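Documentation > Rindmont Bench Arm > Set-Up Guide > Section 7: Household Chore Trials

7. HOUSEHOLD CHORE TRIALS

This section covers setting up and running the table-clearing and cup-handling trials supplied with the Rindmont controller. It assumes that the arm has been bolted down, homed and connected as described in Sections 2 through 5, and that the gripper has passed the jaw check in Section 6.

7.1 What to expect

The question most often put to the support desk is whether the arm can do housework yet. For a single chore, on a prepared table, with objects it has been trained on, the answer is usually yes. For a kitchen as people leave it after breakfast, the answer is no.

The trials are written to show where your own installation falls between those two cases. They produce a success rate for each chore and a list of the ways in which the chore failed. They do not certify the arm for unattended use in a home or on a shop floor.

Chores are graded as follows:

Grade A. Pick up one rigid object and put it down in a marked area. Plastic cups, cans, wooden blocks.

Grade B. Pick up one rigid object from among others without disturbing them. Stacking and unstacking of cups belongs here.

Grade C. Anything involving cloth, liquid, lids, drawers or wet surfaces. Folding a dish towel is Grade C. So is pouring.

Start with Grade A even if you intend to work only on Grade C. Faults in the mounting or calibration show up at Grade A as plain misses, where they are easy to read. At Grade C the same faults are mixed in with everything else.

7.2 Before you begin

You will need:

- the arm, controller and parallel gripper
- the wrist camera, with the lens cleaned
- a table with a matte, light-colored top
- plain fabric for a backdrop
- at least one rigid plastic cup in a strong color
- masking tape
- the trial log, Form 7-1

CAUTION: Keep hands, sleeves and hair out of the work area whenever the motor light is on. The gripper closes without warning at the start of each trial.

CAUTION: Do not use glass or ceramic objects at any grade until the arm has completed a full Grade A run with no drops.

NOTE: Force limits are set in the controller under Grip > Limits. Leave them at the default for plastic cups. Raising the limit does not improve the success rate on thin-walled objects, and it can dent them.

7.3 Preparing the work area

1. Clear the table. Wipe the surface and let it dry.

2. Hang the backdrop behind the far edge of the table. White or light gray works best. It should cover everything the wrist camera can see beyond the table at its normal working height. A narrow strip of wall along the top does no harm.

3. Pull out the heaviest creases. Light folds are acceptable. If two panels are used, let them overlap and check that the join stays put when air moves in the room.

4. Set the room lights. Use overhead or diffuse side lighting. Direct sun through a window will shift the shadows over the course of a run and should be blocked. Soft shadows on the table are normal.

5. Mark the start area and the goal area with tape on the side of the table nearest the arm base, outside the camera view. Tape inside the view is sometimes taken for an object edge.

6. Measure from the arm base to the far edge of the table. If the distance is more than 700 mm, move the start area closer. The arm will reach farther than this, but the wrist begins to flatten out and the fingers can no longer come down square on a cup.

7.4 Checking the gripper and the view

1. Switch on the motors and send the arm to the Ready position.

2. Open the gripper fully. Look at the wrist view on the controller screen. Both fingertip pads should be in view, with clear table between them.

3. Compare the two sides. The pads should stand at nearly the same height, and the screw heads at the link pivots should line up across the gap. If one side stands clearly higher, return to Section 6 and repeat the jaw check.

4. Check that nothing is held between the fingers and that no lint or tape is stuck to the pads.

5. Place the cup upright, well to one side of the gripper. It should remain partly in view. A cup that fills the gap at the start makes the trial too easy, and the result will not carry over to other positions.

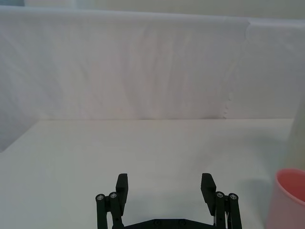
Iraklis Christodoulou, commenting on the draft of this section, objected to the grading: a tidy table tells you the arm can clear a tidy table, and the people who ask about housework own sinks, pets and children. He would drop Grade A from the published results and report only what happens once the chore gets messy.

The grading has been kept. Grade A results are needed to tell a mechanical fault from a hard chore, and the log has no other means of doing so. The objection is fair as regards how the results are quoted, and 7.7 has been reworded with that in mind.

6. Save the wrist view as the reference view. The controller will compare it with the live view before each run and stop if the camera has moved.

NOTE: Objects at the edge of the view may be only partly visible in the reference. The controller ignores these for the comparison, but the chore software does not. If an object is not part of the chore, take it off the table or enter it in the log as a distractor.

7.5 Running a Grade A trial

1. On the controller, choose Trials > Grade A > Cup to Goal.

2. Enter the number of attempts. The standard run is 30. Shorter runs are allowed for checking a repair but should not be quoted as results.

3. Press Start and step back. The arm moves above the table, looks for the cup, lines up, lowers, closes and lifts.

4. After each attempt, return the cup to a new spot inside the start area. Do not put it back in the same place. Turn it as well if it has a handle.

5. Mark the attempt in the log using one of these codes:

OK — cup upright in the goal area, gripper clear
M — miss, fingers closed on nothing
T — cup tipped before or during the grip
D — cup lifted and then dropped
P — cup put down outside the goal area
H — a person had to step in

6. If the same fault code comes up three times in a row, stop the run and go to 7.6.

A full run takes about 275 minutes at the slow speed setting, most of it spent lining up. A person does the same work in the time it takes to read this page. Slow speed is required for the first run. Later runs may use the normal setting, but do not mix speeds within one run.

CAUTION: Do not reach in to save a falling cup. Let it fall, press Pause, and wait for the motor light to go out.

7.6 Reading the faults

Mostly M. The camera and arm disagree about where the table is. Repeat the hand-eye calibration in Section 5. If the misses are all to one side, check the camera bracket for play first.

Mostly T. One pad is touching the cup ahead of the other. Check the pad alignment. A tall, narrow cup will tip more often than a short one, and a few T codes are to be expected with any empty plastic cup.

Mostly D. Pads worn, dusty or greasy. Wipe them with a dry cloth. Replace them if the surface is smooth. Skurnau soft pads fit the same mount and hold better on slick plastic, but they leave less open space between the fingers. Enter the pad type in the log.

Mostly P. Check that the goal area has been taught at the right height. On a table that sags, the cup may be released too early.

H of any kind. Write down what was done by hand. An attempt with a hand in it counts as a failure, however small the help was. This rule causes more argument than any other in the guide, and it is the one that separates a machine doing a chore from a machine taking part in one.

7.7 Reporting results

Report the grade, the chore, the object, the table height, the pad type and the speed along with the success rate. A rate without its grade should not be given to customers. In particular, do not describe a Grade A result as "clears the table" or "does the dishes." The approved wording is "moves one rigid object on a prepared surface."

Shop-floor users running the Reinholz parts tray may use the same codes. Tray work with fixed part positions is closer to ordinary pick-and-place, and success rates are normally higher than with household objects. The two sets of figures should be kept in separate logs.

7.8 Moving on to Grade B

Move on when a full Grade A run has been completed with no D or H codes and no more than 7 faults of any other kind. Leave the backdrop and lighting as they are. Change one thing at a time: add a second cup first, then a taller object beside it, then objects that touch.

If the success rate falls sharply when the second object is added, check the approach path before retraining. The outer links take up more room than the pads and often strike a neighboring object while the fingers are still lined up correctly on the target. The path can be steepened under Motion > Approach. Sites that use the Ploltside add-on must make this change in the add-on menu, where it overrides the controller setting.

Grade C trials are covered in Section 8.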